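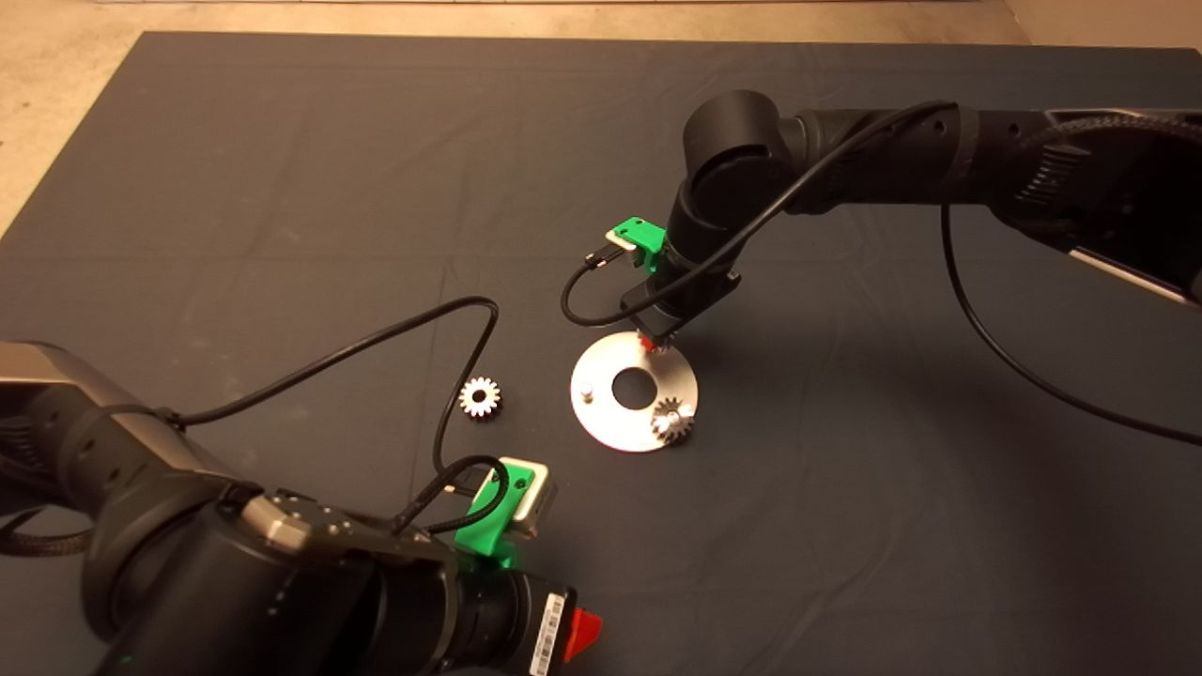 5.2 Does the wrist view carry the insertion?

The result we were most inclined to doubt when we began this study is the claim that wrist cameras alone are enough for tight-fitting assembly. Several groups have reported it, and our own early numbers seemed to agree. On the gear task, the wrist-only policy finished 13 of 20 trials, against 15 of 20 for the policy that also received the head view. Taken at face value, that is a small price for dropping a camera. We do not think it should be taken at face value, and the rest of this section explains why.

The task itself is simple to state. A flat metal disc lies on a cloth mat with upright pegs, and spur gears have to be placed on the pegs by a pair of arms. Each arm carries its own camera on a printed bracket at the wrist. The third view comes from the head camera. The training set holds 393 demonstrations, all collected by the same two operators on the same bench, and every policy in this section was trained on all of them. Only the set of camera inputs was changed.

Twenty trials per condition is not many. A difference of two successes could easily vanish or double on another day, and we would ask readers not to quote the pair of numbers as a ranking. What we can look at with more confidence is where the failures fall, and whether the policy behaves as though it is using what it sees.

We first asked what the wrist camera has available to it between one gear and the next. The answer is often very little. Once the arm has moved away from the disc, the view may contain nothing that belongs to the task at all. Figure 4 is one such view. The fingers are open, neither one is touching anything that can be seen, and the space between them is cloth. There is a long wrinkle to the left and a darker patch close to straight ahead, slightly nearer the right finger. No gear, peg or disc is visible. A policy that acts sensibly from such an input must be relying on something else, and joint positions are the obvious candidate.

Figure 4. Wrist view with the gripper open over the mat. The cloth between the fingertips has visible structure, although no task object is present.

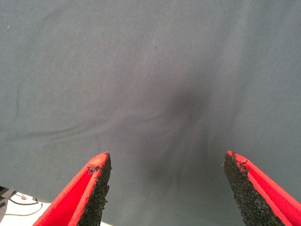 5.3 Masking test

To check this, we ran the wrist-only policy with the images replaced by a flat gray field whenever neither the disc nor a gear was in view. The switch was made by hand by the second operator, who watched the stream and held down a key. This is crude, and there is some lag at each change. Even so, the arm reached the neighborhood of the disc in nearly every trial. It moved along much the same path it takes with the images intact. The pictures were doing little work over that part of the motion.

We then did the reverse and left the images alone but shifted the disc sideways by a few gear teeth from where it usually sits in the demonstrations. The wrist-only policy went to the old position first. In some trials it recovered once the rim of the disc came into view, and in others it lowered the gear onto bare mat and opened its fingers there. The three-camera policy also suffered, though it tended to correct earlier in the reach.

A more worrying possibility is that the policy has learned the cloth. The mat was rarely smoothed during collection, and some creases kept their shape through whole sessions. A crease that stays put relative to the disc is a perfectly good landmark for a network that is never told otherwise. Divina Maglaya raised this after a Thursday session in which the success rate dropped sharply, with the mat having been shaken out that morning and nothing else changed that we could find. We cannot rule out that something else did change – the lighting was not logged – and one bad session proves nothing. We repeated the shake-out on purpose and saw a drop again, smaller than the first.

Earlier work on the Clondorura bench reports wrist-only results that look much stronger than ours. That bench uses a fixed plate in place of a loose part, so the arm can be in the right place without seeing anything. The Stüber variant moves the plate between trials but only among a short list of positions, all of them present in training. Neither setup separates seeing from remembering, and we suspect both overstate the case. The same complaint applies to our main table. The disc was free to move in principle, but in practice the operators put it back in roughly the same place each time.

For these reasons we report the wrist-only condition without recommending it. The shifted-disc trials should be run in larger numbers, with the mat reset before each one and the disc position drawn at random. Until then, the most we will say is that the wrist camera helps in the last part of the approach, when the peg is in view, and that we have no good evidence for its value before that point.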